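Plonel Valley Boys Basketball – League News

FOR RELEASE: March 31, 2025

PLONEL VALLEY BOYS ADD A FIFTH TEAM TO SUMMER LEAGUE, OPEN SIGN-UPS

Hi everybody, Jaxon Kennedy here, league secretary and the guy who keeps the scorebook at most of the Yusof High home games. I get to write this one myself, and I'm glad, because it's good news! Prateck High is joining our boys summer basketball league. That brings us to 5 schools, up from the four we've had ever since I started doing this (and I had a lot more hair then).

Prateck coach Paavo Ruotsalainen called me back in January to ask if we had room. I said yes before he finished the question. His boys play fast, they press the whole game, and they lost to Yusof by one in overtime this winter in a game I still hear about at the gas station. Getting those two back on the same floor in the summer is going to be a lot of fun.

"Our kids have been asking for more games against these schools for years," Coach Ruotsalainen told me. "Now they've got them, so I don't want to hear any more complaining about practice." 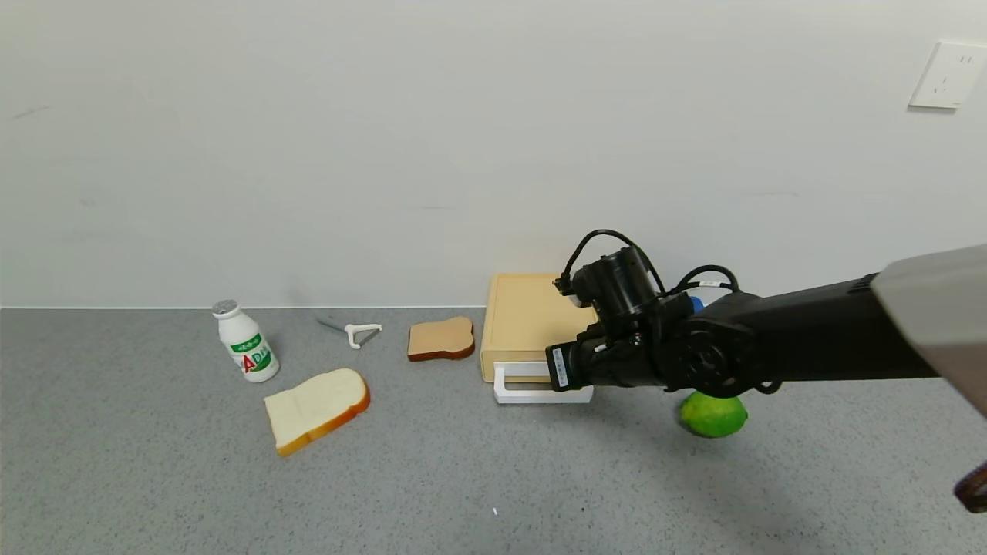 A small white drink bottle on the speckled countertop.

Now for the details. Games will be at the Cukell Fieldhouse, same as last summer, with two running side by side on the cross courts. We're keeping the running clock until the last two minutes of the second half – the coaches voted on it and it wasn't close. With an odd number of teams, one school sits out each round, and Cempaka Nair has already worked that into the schedule so everybody gets the same number of byes. Bless her, she did it on paper.

Each school can bring a varsity squad and a JV squad. If your son wants to play, talk to his school coach first, then fill out the player form at the fieldhouse front desk. The fee is $41 per player and covers the jersey, the officials and the end-of-season tournament. 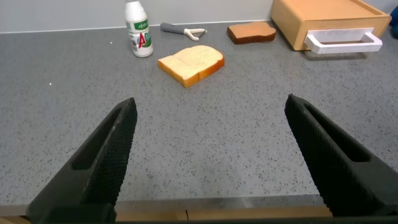

Mayuree Khamphan is back as our head of officials, and she's looking for new people who'd like to learn to ref. You don't need experience, just a whistle and fairly thick skin. She'll pair you with one of her regulars until you're comfortable.

One more thing I'm pretty proud of. We had 801 paid admissions at last summer's tournament, our best ever, and Yusof coach Sutrisno Ngui thinks we'll beat it with Prateck in the bracket. I think so too, so we're setting up 100 more seats along the far baseline for the final.

The full schedule will be posted at the fieldhouse as soon as all the coaches have signed off on it. Newspapers and radio folks who want rosters or a seat at the scorer's table can leave word for me at the Cukell front desk and I'll call you back, usually after supper.

– Jaxon Kennedy, Secretary, Plonel Valley Boys Basketball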